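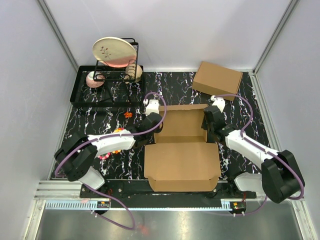 Two robot arms at an open cardboard box on a black, marble-veined tabletop.

Lisdale birth center gets its license, and a longer list of things to buy

LISDALE, 8 April 2025 — The county health board voted Tuesday to license a birth center in the old Wilo shoe store on Kekidow Street, ending a review that has now outlasted a good many of the pregnancies it was meant to serve.

The Ostapchuk Birth Center applied in July. Its founders said then that they hoped to be open by the new year. They did not say which one.

The license covers 2 birthing rooms and allows midwives to attend low-risk births at full term. Twins, breech babies and anyone planning a birth after a previous cesarean will still have to go to the regional hospital, 41 miles away by a road the county describes as "seasonally maintained." Lisdale has had no labor ward of its own since the local hospital closed its maternity floor and turned it into billing offices.

Most of Tuesday's two-hour hearing was spent on parking. The board's rules call for seven spaces, one of them wide enough for an ambulance. The center had seven, but the wide one turned out to belong to the dry cleaner next door, which has agreed to share it on the condition that nobody gives birth in it.

Board members also returned to the matter of the sign. An early version used the word "hospital" in small letters, as in "not a hospital," and the county's lawyer felt that drivers might read only part of it. The new sign says "Birth Center" and has an arrow.

Opponents, who filled the first row and brought their own cushions, argued that a town this far from an operating room has no business encouraging births outside one. Supporters answered that babies in Lisdale were already being born outside one, several of them on the shoulder of the highway. Both sides cited the same state report, and both asked that it be read into the record. It was, once.

The board attached conditions. The center must sign a written transfer agreement with the regional hospital, keep an ambulance crew on call during every labor, and report each transfer within a week. It must also replace a back door that opens inward, a leftover from the shoe store that the fire inspector has now mentioned in three separate letters.

The center says it has 600 names on its mailing list, though it concedes that some of them signed up for the free tote bag. Prenatal visits can begin as soon as the transfer agreement is filed. Births will have to wait for the door.

An appeal of the license may be filed with the county clerk within 30 days. The clerk's office is closed Fridays.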